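How I Set Up a Laundry Unloading Task (Without Wrecking the Washer)

I get asked a lot about house rules for teleoperated gripper work around appliances, so I finally wrote mine down. They started as a sticky note, then a page, and A-yeong Maeng at Craddock marked that page up so thoroughly that half of these are really hers. We use them on the Wenis arm at our Stallville space, but most of it carries over to any two-finger gripper near a front loader.

What you need

A front-loading washer, a handful of light clothes, something soft to drop them in, and a second person near the stop button. Yes, every time, even for a "quick one"!

Step 1. Read the stickers on the machine

I know, I know. But read them, and if they're in a language you don't read, get them translated before you start. Ours are in Chinese and one of them is all about opening the door, so I typed up a translation and keep it in the binder. Anything the maker tells a person not to do, the arm doesn't do either.

Step 2. Open the door all the way

Swing it wide by hand and leave it there. A half-open door drifts when you bump it, and then your nice clear path has a big heavy ring in it. We do door-opening as its own task with its own rules, and I'd keep the two apart until you're comfortable with both.

Step 3. Put the basket down low, right in front

Soft sides only. I went through 7 baskets before I settled on that rule (the hard plastic ones crack, and they shove back when you press on them). Leave enough room that the operator can lower the wrist without leaning on the rim.

Step 4. Start with one small piece of clothing

Put it at the front of the drum, near the gasket, and bring the fingers in open and slow. Our speed cap anywhere near the door is 160 millimeters per second, and new operators stay well under it. Stop short, look at where both tips are, then go for the cloth. 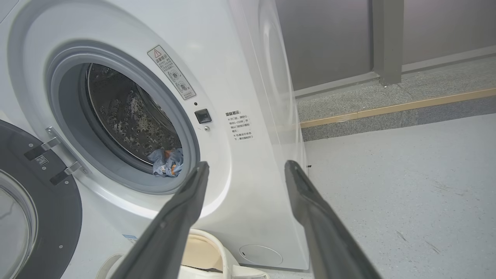 Step 5. Keep the fingertips off the rubber

Gaskets tear, and a torn one means a leak you'll find later. Grab the cloth by a raised fold, close gently, and lift a little before you pull. If you've pinched rubber along with the fabric, open up and back out the way you came – don't tug. The door lock gets the same treatment, so give that whole side a wide berth.

Step 6. Write down every touch

Any contact with the machine goes in the log, even a light tap. We had 22 in our first month of runs, and reading them back in June is how we figured out that most came from rushing the exit. Nearly 369 runs later I still fill in the same boring form.

Step 7. Shut down properly

Park the arm, hit the stop, then reach in for whatever's left in the drum. Hands and gripper never go in together. If you're on the Rinier controller, wait for the light to go solid before you step in – it takes a few seconds and it's easy to get impatient.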